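What Is a Sponsored Walk?

When I was eight, I thought a sponsored walk meant somebody paid you to go for a stroll. I was thrilled! Then my gran explained that the money wasn't for me, and I sulked all the way to the start line.

So how does it work? You pick a good cause, then you ask people you know if they'll give some money when you finish. They write their names on your form, and next to each name goes the amount. My first form had 15 names on it, and one of them was our dentist.

Some people promise a set amount. Others pay you for every lap, so if your neighbour says 50p a lap and you do three laps, she owes £1.50. (Mine looked a bit worried when I told her I was in training.)

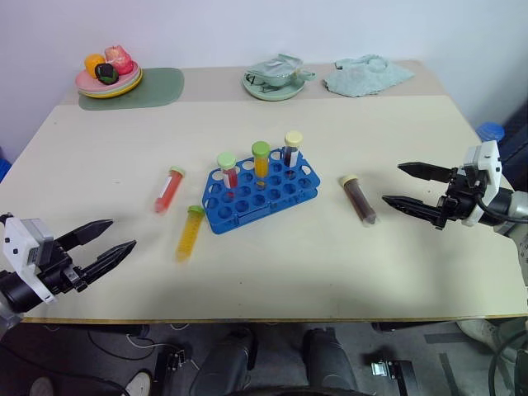
After the walk comes the bit I find hardest, and that's going back to collect the money. Always take a grown-up with you, and tick each person off as they pay.

Last June I helped at the Hondomari Walk, which goes round the lake at Cilska. We raised £800! It went to the Agbeko Toy Library, where families can borrow toys and games for free and bring them back when they've finished.

You don't have to walk, either. I've seen sponsored silences, sponsored hopping and a sponsored spelling test. My cousin's school read to a rabbit all afternoon. If you'd like to try one, ask your teacher or someone at home to help you choose a cause and make a form.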